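November, evening

Spent the day on the simulation rules for the Gasiseo work. The draft has been sitting in my folder too long and Raletti want it before they sign off any more runs.

Start state

I rewrote this section first. The old wording said the scene should be "tidy", and that can mean anything. It now says any object lying on the table at the start has to be named in the run sheet, along with where it is in relation to the drawer cabinet. A small dark cylinder on its side is easy to overlook next to six drawers, and an unlisted object makes a run useless for comparison.

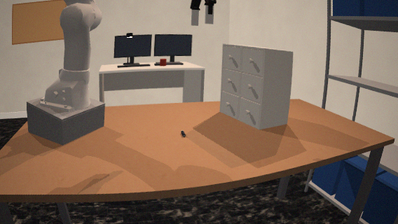
Approach and contact

Harder to write. The standard we borrowed from Zeman was meant for a real cell, with fences and a person at the stop button, and half of it makes no sense in a simulator. I kept the speed limit near furniture and the joint limits. If we let the simulated arm do things the real one isn't allowed to do, the results are no good to anyone on the floor.

I also added a rule that the log must name the drawer by row and column. "Bottom drawer" isn't enough on a cabinet with two columns, and when the gripper is down by the lower row it covers part of the front, so a reviewer can't always tell from the view which handle was the target.

Went through 1,965 of the 2,672 log entries against the new wording before supper. Most of the failures were missing drawer names. Will do the rest tomorrow.

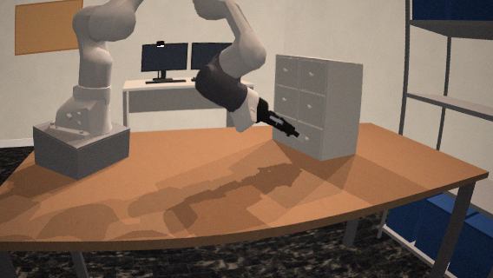
Natália Danko wrote back at five that the speed limit should be a hard stop in the software and that a written rule will be ignored by the second week. She also wants version numbers on every run sheet. I agreed to the version numbers and left the other one open until I've talked to Nindatbridge.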